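3.2 Why visiting golfers choose one course over another

When we began talking with families about their golf trips, we expected the conversation to center on price and the quality of the greens. Those things came up, of course, but most people wanted to tell us first about the drive, the breakfast, and whether the children would have something to do by ten in the morning. Of the 501 visitors who filled in our survey at Arkum and Paisan in June, 189 said that someone in their party had never played a full round before, and we came to think of these mixed groups as the real heart of the resort business.
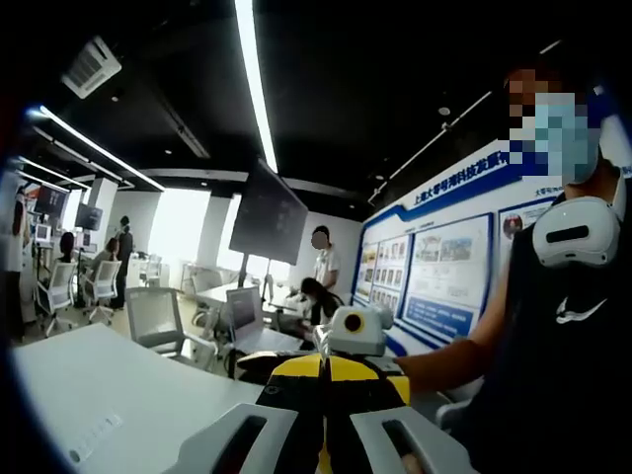

Madigan and Bouvier, in their earlier work on the Werkeck courses, suggested that mixed groups tend to pick shorter layouts and then stay longer at the clubhouse. Our interviews agree with them warmly on the second point and a little less on the first. Several grandparents told us, with real pride, that they had booked the long course precisely so the whole family could walk it together – even if only two of them carried clubs.
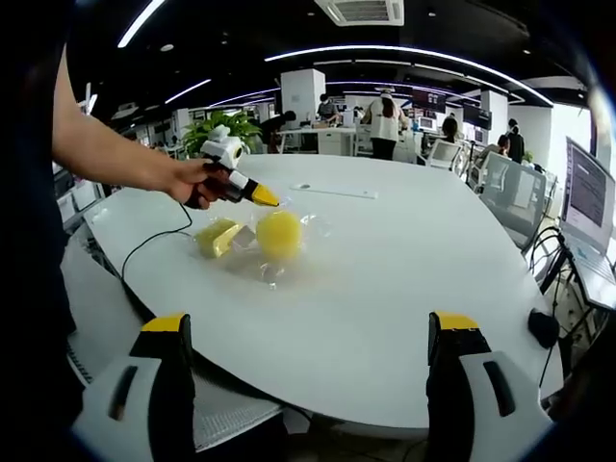
Do mixed groups play fewer holes than groups made up only of regular golfers? In our sample they did, mostly because they booked nine holes in the morning and left the afternoon open for swimming or shopping.

We should add a word of caution about the interviews, which Addo and Leiva carried out on the practice greens at Paisan. Only 11 of them were with people under twenty, and younger players may well see these trips quite differently from the parents who pay for them. Krishnan's notes from the Arkum pro shop help somewhat here, and we return to them in Section 4 when we look at evening tee times.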